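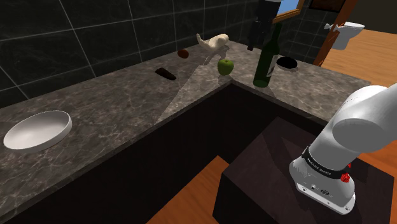
Cahier de laboratoire, cellule de simulation Dakness
Entrée du 2019-12-08
Objet : défaut de prise sur la pomme, scène cuisine, et arrêt de sécurité non déclenché

Contexte. La campagne Wolau porte sur la saisie d'objets courants posés sur un plan de travail en L. La tâche en cours consiste à saisir la pomme verte placée près de l'angle intérieur, à la soulever, puis à la déposer dans le bol blanc, à l'extrémité gauche du plan. Le bras est monté sur son socle, côté opposé. La scène n'a pas été modifiée depuis la revue de juin, à l'exception de la bouteille, rapprochée du bord intérieur à la demande de l'équipe Trustarora afin de réduire le dégagement disponible.

Constat. Sur la série de 13 essais lancée ce jour, 3 se sont terminés par une fermeture incomplète de la pince. La consigne de fermeture est émise, les doigts amorcent leur mouvement, puis la position se fige avant le contact. Le contrôleur continue néanmoins à déclarer la prise acquise et enchaîne sur la montée. Dans 2 de ces essais, le bras a poursuivi sa trajectoire à vide jusqu'au-dessus du bol et a ouvert la pince comme si la dépose avait lieu. Dans le dernier, l'avant-bras a touché la bouteille au retour, sans que l'arrêt sur effort anormal ne se déclenche.

Ce second point est considéré comme le plus grave. Une prise manquée relève de la performance ; un contact non détecté relève de la sécurité et interdit tout transfert vers le banc réel.

Vérifications effectuées. La pose estimée de la pomme a été comparée à la pose de référence du simulateur : l'écart est négligeable et ne peut expliquer le défaut. L'approche a ensuite été rejouée pas à pas, la pince étant maintenue ouverte au niveau du fruit.

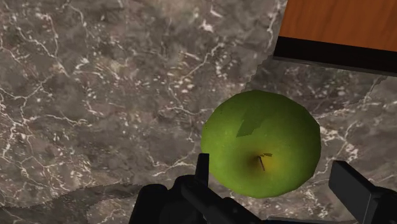
À ce stade de l'approche, les doigts se présentent de part et d'autre de la pomme, et la trajectoire calculée n'est donc pas en cause. Il a été relevé en revanche que le maillage de collision du fruit, généré par l'outil Pîrvu, ne coïncide pas avec le maillage affiché. L'enveloppe de collision déborde du côté du doigt droit. Le moteur physique enregistre un appui avant le contact apparent, la fermeture se bloque et le seuil de courant simulé est franchi, ce que le contrôleur interprète comme une prise réussie.

L'orientation initiale du fruit, tirée au sort à chaque essai, expliquerait le caractère intermittent du défaut. Cette hypothèse reste à confirmer ; les graines aléatoires des essais fautifs ont été conservées à cette fin.

Concernant l'arrêt de sécurité, la lecture de la configuration montre que la surveillance d'effort est inhibée tant que l'indicateur « objet saisi » est actif. Cette inhibition avait été introduite pour éviter les arrêts intempestifs lors du transport d'objets lourds. Elle n'aurait pas dû être reconduite dans la présente campagne. La fausse prise a par conséquent masqué le contact avec la bouteille.

Mesures prises. La série est suspendue. L'inhibition de la surveillance d'effort a été retirée du fichier de configuration commun. Les journaux des essais fautifs sont archivés sous leur forme brute et ne doivent pas être rééchantillonnés.

Reste à faire. Régénérer le maillage de collision de la pomme et contrôler celui des autres objets de la scène. Ajouter une condition d'écartement des doigts à la validation de prise, le seul courant étant insuffisant. Relancer ensuite une campagne de plus de 1 000 essais avec orientation aléatoire, surveillance active sur toute la trajectoire, puis transmettre les résultats à l'équipe Trustarora.

Jusqu'à la clôture de cette fiche, aucun programme issu de la campagne Wolau ne sera chargé sur le banc réel.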